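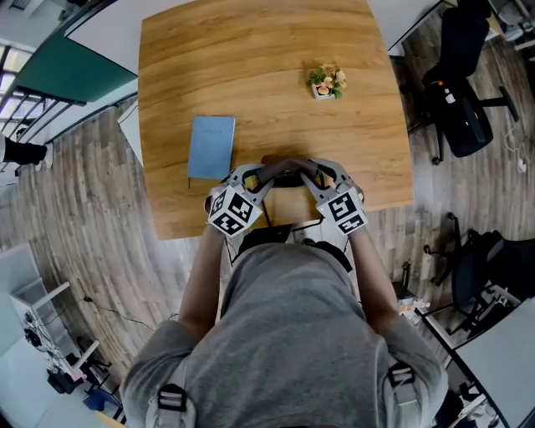

Grinder retention, part 2: the Hivberg after a burr change

11/12/2018

The first part of this covered the stock burrs and the static problem. Since then the replacement set from Noguchi has arrived and been fitted, so these are the numbers and the procedure, mostly so I can find them again.

The Hivberg ships with 38 mm conical burrs. Noguchi sells a set in the same diameter with a shallower outer tooth. Fitting is simple enough: remove the hopper, back the collar off fully, lift out the upper carrier, undo the centre bolt (left-hand thread, which the manual does mention, in the appendix). The lower burr on mine was seated on a film of old coffee oil and needed persuading. Clean the seat with a dry brush and then a cloth. Any grit under the burr will tilt it, and you will spend the next week blaming the beans.

Alignment I checked with a whiteboard marker on the outer edge of both burrs, closing the collar by hand until they touched. The first attempt wiped ink from one side only. A single layer of foil under the carrier corrected it. The second attempt was even enough to leave alone.

Retention was measured the same way as last time. Weigh 13 g in, grind, weigh what comes out, no tapping, no bellows. With the old burrs, 2 g stayed behind on the first dose after a clean and very little on later ones. The new set does not change that figure. Retention in this grinder is a function of the chute, and the chute is still a horizontal shelf with a flap on it. I should have expected this.

What has changed is the colour and evenness of the filter grind. There is less dust on the wall of the brewer, and drawdown is quicker at the same nominal setting, so I have moved two clicks finer. Yuto Sakamoto, who has the same model, went three clicks finer and reports the same drawdown. Collar zero varies between units, so his number and mine should not be compared directly – use the point where the burrs first touch and count out from there.

All of this was done with the Girkora house blend, a medium roast that I buy in kilo bags and know well enough to notice a difference. I also ran one bag of the Birkau light roast in October on the old burrs and will repeat it once I have another. Light roasts are harder on the motor and I would like to hear whether it still labours at the start.

Noguchi recommends replacing the set after 2,000 doses. At my rate of consumption that is a problem for a later year.

Still to do: a chute insert, probably cut from thin steel sheet, and a proper measurement of static with and without a drop of water on the beans.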